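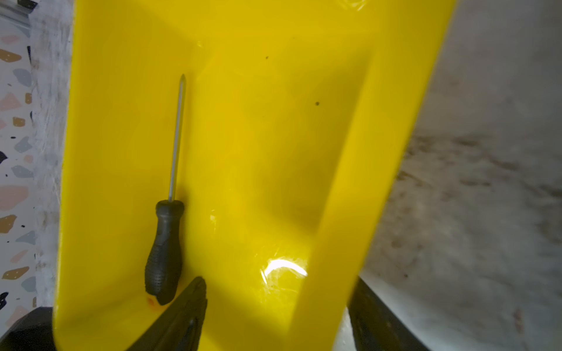 The Čierny exhibit tells the story of priests and lay people killed for their faith, and it travels in 21 crates, with the text panels in the first eight. This section covers putting it up inside a church or parish hall. Older editions of the guide said it took an hour and could be done by anyone. Plan on an afternoon. Before you open a crate, set out a screwdriver in a shallow tray with raised sides, bright yellow for preference, because dark handles vanish on dark church carpet. Bring your own. The crates are supposed to contain one and often don't.

4.1 Choosing a spot

1. Walk the building at the hour when most visitors will come. Panels that read well at 10 a.m. may be lost in glare by mid-afternoon.

2. Keep the panels out of the sanctuary unless your diocese has told you in writing that they may go there. The people shown have not all been beatified, and several have no open cause at all. A panel next to the altar says something that the church has not said.

3. Leave the center aisle and every door clear. The floor plan that came with the exhibit was drawn for the hall at Zudthorpe, a plain rectangle with no pews. Treat it as a suggestion.

Note: The frames are described in the shipping papers as self-leveling. They have feet that turn. Level them by hand.

4.2 Assembling the frames

4. Lay both uprights face down on a blanket and fit the crossbars, short one at the top.

5. Start all four screws before tightening any of them.

6. Stand the frame up with a second person holding the far side. Turn the feet until it stops rocking, then push lightly at shoulder height. If it moves, start over on the feet.

7. Slide the panel in from the left. Panel numbers are printed on the back, bottom corner. Panel 14 is sometimes labeled 41. Go by the title.

Caution: Do not lean unfinished frames against a statue, a font or the stations. The Renville office will not pay for repairs, whatever the loan form seems to promise on page two.

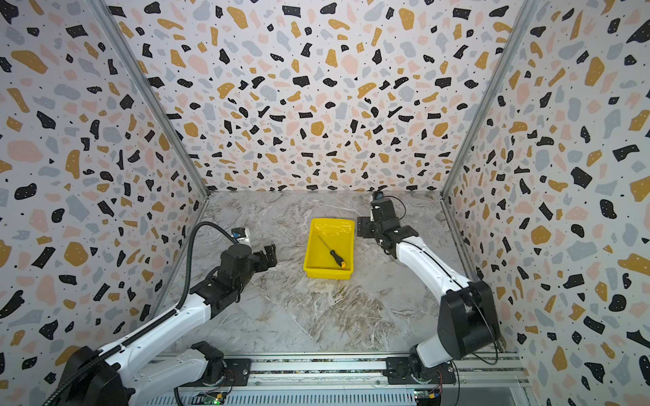
4.3 Checking the text before you open

Please do this part even if you are tired. The panels were written over many years by people with different standards, and some stories improved in the telling.

8. Read each panel against the source list in the blue binder. Statements marked A come from court files or sworn testimony. Statements marked B come from letters or newspapers of the time. Statements marked C have no source anyone has been able to show us.

9. Cover last words marked C with the blank strips provided. Dying speeches are the least reliable thing in the exhibit. Three of the priests are given nearly the same one.

10. Check the numbers on panel 6. The first printing gives 1,208 dead in the valley. The parish burial books list 302 names. Both may be true of different things – the larger figure seems to cover the whole district and may include deaths from typhus – but the panel doesn't say so. Put up the correction card, and put it at eye level.

11. Take down any sheet that claims a cure or a favor received. Those belong with the diocese.

4.4 The listening post

12. Plug in the player and wait for the green light. The Nuda recordings run 81 minutes in all, and no visitor will stay for that. Track 2 is the one to leave playing.

13. Set the volume so that it can't be heard from the nearest pew. "Reverent background sound" was tried in earlier showings and drew complaints from people who had come to pray.

Note: The voice on track 5 is an actor reading a court transcript. The case label used to say "the bishop's own voice." If yours still does, cover it.

4.5 Before the first visitors

14. Set out the guest book and a pen. Keep candles at least an arm's length from the panels, which are described as flame resistant but came with no certificate.

15. Photograph each panel front and back, so any scratches can be settled when the crates go on to the next parish.

If a frame will not stand straight after two tries, leave it out. Panels 17 and 18 can be skipped without hurting the story.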